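Getting an Office Storage Cabinet Back Under Control

Every office has one low cabinet that everybody walks past and no one opens. It came with the lease, or it was bought in the first hopeful week, and since then it has been a very solid stand for a plant. When someone finally looks inside, they find a box of toner for a printer that left two printers ago, a single glove, and the key to some other cabinet.

I have cleared out a good number of these, most recently a pair that had been quietly digesting paper since before I was hired. What follows is what I would tell my younger self, who thought it would take a lunch hour.

Start with the keys

Small office cabinets usually have a cam lock, the little round kind near the handle. The key is thin, bends easily, and looks exactly like every other key in the jar. Before you empty a single shelf, find the key and try it with the door open. Turn it both ways and watch the tongue go in and out. If it sticks, puff a little powdered graphite into the keyway. Leave the cooking oil in the kitchen. Oil feels wonderful for a week and then collects lint like a sweater.

Once the key works, label it. A paper tag on a string is fine. Write where the cabinet is, and skip descriptions such as "the good one." Make a spare while you are at it. If the key is gone for good, look for a number stamped on the face of the lock. Ours was 1157, and a locksmith had a new key for us by the afternoon, for less than we had spent on coffee while arguing about who lost it.

Take everything out, and yes, everything

You cannot tidy a cabinet by rearranging the front row. Put it all on the floor or a spare desk and make piles: keep, move, shred, and "whose is this?" The last pile will be the biggest. Give it until four in the afternoon, send one message to the whole office, and anything unclaimed goes out. People become very attached to a broken stapler at ten minutes to four.

Open the binders before you decide on them. A label on the spine tells you what somebody intended to keep in there, which is a different matter. One of mine said "Drustus contracts" and held takeout menus, some of them for restaurants I miss.

Vacuum the bare compartment with the crevice tool, then wipe it down with a cloth that is barely damp and a drop of dish soap. Dry it right after. Wood and wood-look surfaces both hate standing water, and the bottom corners are where it likes to stand. Leave the doors open for an hour and let the smell of old paper find its own way out.

While the doors are open

You will never again have this clear a view of the hinges, so use it. Most modern cabinet doors hang on concealed hinges with two or three screws you can get at from the inside. The one that matters most for a crooked door is the side adjustment, usually the screw nearest the door. Turn it a quarter turn, close the door, look, and repeat. A quarter turn is plenty. I once gave one a full heroic twist and spent the rest of the morning with a door that rubbed its neighbor every time it closed.

If the door sags at the handle side, check the screws that hold the hinge to the cabinet before you adjust anything. They work loose over the years. When a screw just spins, take it out, pack the hole with a wooden toothpick and a dab of wood glue, snap the toothpick off flush, and put the screw back once the glue has set. 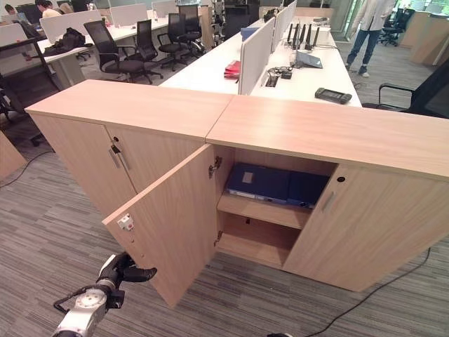

Next comes the catch. If a door drifts open by itself, the plate on the door and the catch on the cabinet have usually stopped meeting in the middle. Loosen the plate a little, slide it, and tighten it again. Rub some chalk or lipstick on the plate first and shut the door, and the smudge will show you where contact is being made. Use chalk if you share the cabinet with people who ask questions.

A door that is perfectly hung and still swings open may be telling you about the floor. Carpet hides all sorts of slopes. Put a level on top, front to back, and slip a thin shim under whichever edge needs it. With two cabinets side by side, level the first one completely before you touch the second, and then bring the second up to match. Doing both at once is how marriages end. If the tops still will not line up, join the cabinets through their side panels with a pair of connector bolts. Check the thickness of both panels first, or you will be able to hang your coat on what comes out the other side.

Putting things back

Now for the part everyone rushes. Heavy things go at the bottom: paper, catalogs, the laminator. The upper shelf is for whatever gets picked up every week. If you only have one shelf and it is set too low for binders to stand up, you have a choice between laying them flat and moving the shelf. Move the shelf. Flat binders are pleasant as long as there are very few of them. After that they turn into a stack, and the one you want is on the bottom, every time, in all weather.

If you must lay them flat, turn the spines toward the door and label the spine in large letters. Labels on the cover are invisible the moment something lands on top.

Leave some space unused. I know how that sounds to anyone who has just spent half a day freeing it up. But a cabinet packed to the last inch has no room for next month, and next month will arrive with folders. Our facilities man at Kpodo, Panagiotis Makris, used to tape a note inside the lower compartment that read "RESERVED." It was reserved for nothing. It stayed clear for 2 years.

Keep the top clear too, if you can manage it. Any flat surface at hip height will attract cups, chargers and unopened mail. A shallow tray helps. Things in a tray look as though they have been put there on purpose, and when it overflows you can carry the whole mess to the person responsible.

A word on cords

Cabinets get shoved around during a cleanup, and cords get pinched behind them. Check before you push anything back into place. Keep cords off the door swing and out of the walkway, too. On carpet, a hook-and-loop floor cover holds well and peels up without leaving the sticky gray stripe that tape does. Whatever you coil up and store, put a tag on the plug end. An unlabeled power adapter will be kept forever, out of fear.

Then lock the door, hang the tagged key where people can find it, and put a reminder on the calendar for next March. When the reminder pops up you will ignore it, but you will feel bad, and sometimes that's enough to get the shredding done.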